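Print this chapter | E-mail this chapter

Colour at Home and at Work
Chapter 7: White

Most people who come to this book have been looking forward to the chapters on red and blue, and I can't blame them, as those are the ones I most enjoyed writing. White tends to get left until the end of the course, when everyone is tired and the paint pots are nearly empty. I have moved it forward in this edition, and I hope you'll bear with me, as I think it is the hardest colour in the book and the one you will be asked about most often once your friends hear you have been studying the subject!

Start with a small errand. Go to any paint shop (the one I use is in Felascombe, up the hill past the station) and ask for the white cards. You will be handed a great fan of them. The Painemal range had 58 whites when I last looked, and they have names like chalk, milk, linen and frost. Take the whole fan outside, spread it on a wall or a car bonnet, and try to find the one you would call plain white. Then carry it indoors, hold it against an ordinary envelope, and see whether you still agree with yourself. I seldom do.

The trouble is that our eyes are very obliging. They decide early on what in a room is going to count as white, and then they judge everything else against it. A shirt that looked spotless in the bedroom turns cream beside a new tablecloth, and the tablecloth goes faintly blue beside the shirt. Snow at dusk is far from white if you measure the light coming off it, but ask anybody crossing a field in March what colour the snow is and you will get the same answer every time. We shall come back to this habit of the eye in section 7.3, where it has a proper name and some rather good experiments behind it.

For now I would like you to notice how seldom white is left on its own. It takes a little of its colour from whatever is near it, and it gets darker wherever a shadow falls, and we read straight past both. Painters learn this the hard way. In the evening class at Escombe I used to set a still life with nothing but pale things in it, and hand out a box of colours with the white taken away. There were groans, of course. But by the end of two hours people had found mauves and greens and a sort of weak tea colour, and several of them told me they couldn't look at their own ceilings in peace for days.

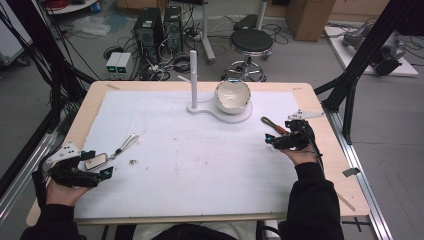
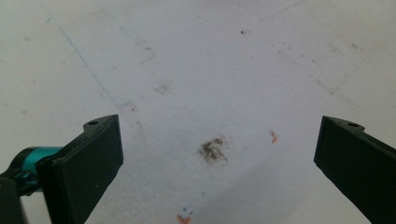
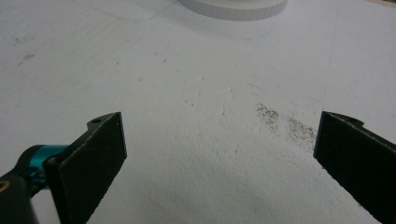 Figures 7.1 to 7.3. A white surface.

One reader of the last edition wrote from Katwood to say that all this was very well for painters, but she had a hallway to decorate and simply wanted to know which tin to buy. She had tried three whites already, she went on, and each had looked lovely on the card and miserable on the wall by teatime. Could the book please give a straight answer?

It is a fair complaint, and I have tried to do better by her. The straight answer is to paint the sample large, on a loose piece of lining paper, and to move it about. A card the size of a postage stamp can't tell you much. I suggest a sheet 70 cm across, given two coats, and pinned up in the darkest corner first. Leave it there overnight. Look at it before breakfast, again at midday, and once more with the lamps on, and then shift it to the wall facing the window and go through the whole business again. It is slow, I know, and your family will have opinions.

Floors matter more than people expect. A red carpet will send a pink flush some way up a white wall, and a lawn outside a low window can turn a ceiling quite green on a bright afternoon.

Before you go on to section 7.1, please do the following.

Exercise 7A. Collect 20 scraps that you would call white without thinking: receipts, string, eggshell, cotton wool, the inside of a cereal packet. Arrange them in order from warmest to coolest.

Exercise 7B. Put the scraps away for a day, shuffle them, and arrange them again under a different light. Write down which ones have changed places. Keep your list, as you will need it for the table on page 125.

Print this chapter | E-mail this chapter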